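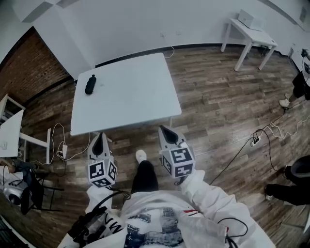 2 April — handheld gripper rig, equipment plan for next phase

Purpose of this entry: settle what we buy before the December deadline and what we put off. Notes from the bench plus the two quotes that came in.

Current state. Two-handed collection with the tracked handhelds, cube markers on the bodies, wired. Data quality is acceptable. The limit is how many stations can run in parallel and how long it takes to reset between takes. Median reset last week was 18 seconds with a single object, longer with anything that rolls.

Quotes.
Kullalero: complete pair, left and right, with spare jaws and printed marker cubes. Lead time 30 days. Price includes one recalibration per year, shipping one way only.
Hanine: bodies and jaws only. We print and mount the cubes ourselves. Cheaper per pair, but the cable exits on the wrong side for our sleeve routing and would need an adapter. Adapter is 306 per pair at their list price, which eats most of the difference.

Leaning Kullalero for the next 2 pairs. Would like Hanine to quote again with the exit moved. If they can do it without a tooling charge, the comparison changes.

Cabling. This is underbudgeted. Current line covers replacement cables and nothing else. Needs to cover:
- strain relief at the wrist, both sides
- floor cover for the runs between outlet and tables
- one more power strip, wall mounted or clamped under a tabletop
- longer leads, so the operator can step back without pulling on the body

Wireless version from Magalhães was considered. Battery adds mass behind the jaw and the operators noticed it within one session on the loaner. Also a second charging routine to manage. Not for this round. Revisit when they publish the weight of the new pack.

Tables. Keep the white square ones. Tops are plain enough for segmentation and they are easy to move. Fixing their positions costs only floor tape, so do that first. Height-adjustable tables moved to the wish list.

Marker cubes. Printed faces wear at the edges and detection drops before the wear is obvious by eye. Plan a replacement set for every pair, stored flat, and log the swap date. Open question: matte laminate or direct print? Test one of each.

Robot side. The Brokden arm is still the intended target for replay. Do not order the second arm until jaw geometry is frozen — a change there means new fingers on both arms and another round of calibration. Put the mounting plate in this budget anyway, it has the longest lead time of the small parts.

To do
- ask Kullalero for return shipping cost and price of jaws sold singly
- send Hanine the cable exit sketch
- measure floor runs, then order covers
- move adjustable tables off the main sheet
- check whether the adapter price is before or after tax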